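Petano hand grippers – ticket 39
Status: open
Product: Petano two-hand kit, on trial
Logged by: Villia site

1. Problem
The left gripper drops out of tracking for 2 seconds at a time during the footstool task. The right one is fine. Started after the Mornau update.

2. Task when it happens
Both grippers on the stool, in front of the white dresser.

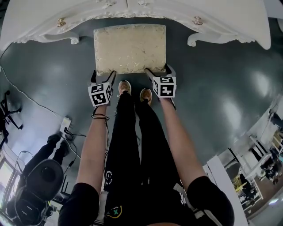
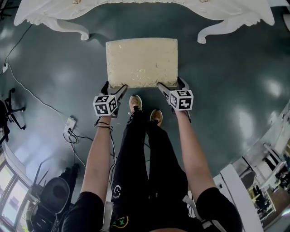

3. Tried so far
Restarted the kit – no change. Wiped the marker cubes. Swapped the left cable for a spare: 6 dropouts in 20 runs, same as before.

4. Needed from Kassab support
Can we go back to the old version without losing the calibration?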